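About Us

Tanasarn Community Land Office

Tanasarn is a small non-profit office which helps families who live on land without papers. We started in 2000, after the coast road was made wider and many households near the canal in Driment received a letter to leave in 21 days. Some of them lived there since their grandparents. They did not know where to bring the letter, or who can read it for them.

At the beginning we only translated letters and went together with people to the district hall. Today our work is larger. We help residents to collect proof of how long they have stayed in one place, for example old school records, water bills, temple receipts and photographs of the house. We draw simple maps of the plots together with the neighbors, so that everybody agrees on the borders before the official surveyor comes. We also help with house registration, because a child without it has many problems later with school and hospital.

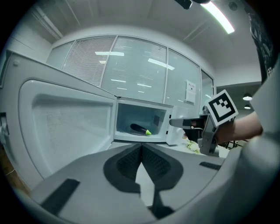
Until now, 146 households have received a house number with our help, most of them in Driment and in the old charcoal village at Arkero. In Arkero the land belongs partly to the forest department and partly to the town, and the two maps do not agree. We have been attending meetings on this matter for over 32 months, and the residents' request is still open. We prefer to say this clearly to new visitors. A land case is slow, and we cannot promise a result.

Our service is free for residents. We do not buy or sell land, and we do not take the side of any political party. Our money comes from small donations and from the Retwood Fund, which pays the rent of the office and the printing of maps. Every May we put our accounts on the notice board by the front door, and a copy can be asked by email.

The office is on the second floor above the net shop, next to the Driment pier. Please bring all papers you have, even if they are damaged or very old. If you cannot climb the stairs, call us from the shop and one of us will come down.

Page last updated: Jul 24, 2020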